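17 Jun 2025

What a day! I got the remote control working properly at last, and I've been driving the arms in the simulator since breakfast with hardly a break. My wrist hurts and I don't care.

Stojan set up the new scene last night and left me a note that only said "try the yellow stick." So I tried the yellow stick. The job is to pick it up from the table, carry it across, and let go of it gently. A toddler can do it. It took me 18 tries before I got one I'd want a robot to learn from!

The trouble is that I kept moving like a person who is nervous. I'd swing in fast, stop dead above the stick, wiggle, go down a little, come back up, wiggle some more. Rokeya watched over my shoulder for a while and said every wiggle goes into the recording and the robot will learn to wiggle too. She's right, of course. She had me put the controller down, look at where the stick was, and do the whole thing in the air with my empty hand first. Then I picked the controller back up and did the same motion – and it was so smooth! I yelled. Iker took off his headphones to see what had happened.
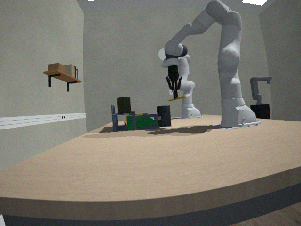
After lunch we talked about how much to vary things. Špela wants the stick in a new spot every single time, turned a different way, so the policy can't just memorize one path. I'd been putting it back in nearly the same place out of pure laziness, so most of my morning set is a bit samey. We're keeping it anyway, as warm-up data. The goal is 200 good demos by July and I have 55 now, counting the samey ones.

I also found out I'm much better when I slow down for the last inch. If I close the fingers while I'm still drifting sideways, the stick tips or shoots off, and once it went clean off the table (Iker's favorite moment of the day). If I stop, wait a beat, then close, it holds. I'd like to ask Valbona whether the waiting hurts the training, because I remember her saying long pauses confuse it. Must write that down for her somewhere other than here.

Only one arm so far! Using both is next, one controller in each hand, and I can hardly wait. I tried it for 3 minutes at the end of the afternoon and it was like patting my head and rubbing my stomach. The left one kept copying the right one. I was laughing too hard to save anything.

Home late, noodles, and I caught myself picking up my fork very slowly from straight above. Tomorrow I'm doing the turned positions first, while my hands are fresh, and then begging Stojan for a longer controller cable.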